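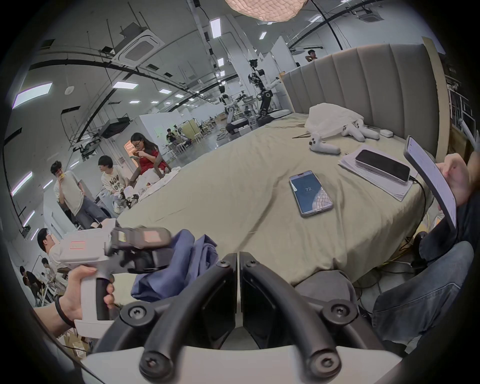 Blue thing, big bed, folding day.

Dec 5, 2020
by Bożena Jabłońska
2 min read

Quick one. Folding, again. Everything gets dumped on the bed first, then phones and papers end up in teh pile too. Shirts before anything else, sleeves in, thirds.
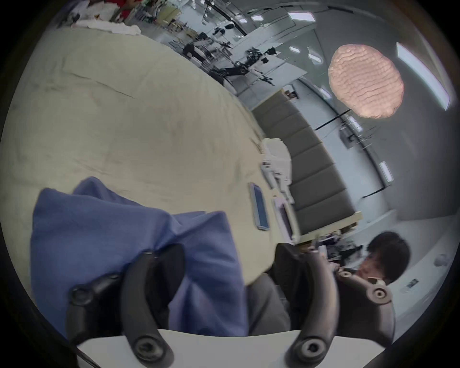
Do you fold on a table or a bed?
Table for shirts, bed for anything big. My back votes table.

Still no luck with soft cotton. Goes flat, slides, wrinkles again. Tried the Badimel folding board in March, gave it 3 weeks, gave it away.
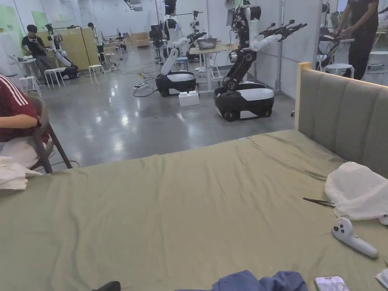
So back to hands and patience. Smooth it out, fold, turn, fold. Controllers and cables off the sheet before you start, I never do. White stuff last becuase it shows everything.
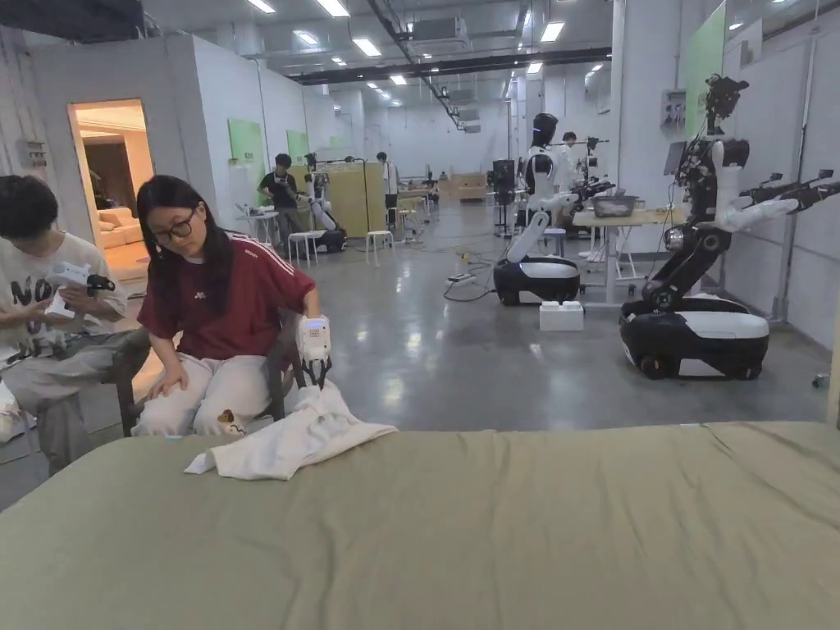
Blöndal: I roll mine, takes half the time and they stay put in the drawer.

Might try that Sunday.

162 shares
3 comments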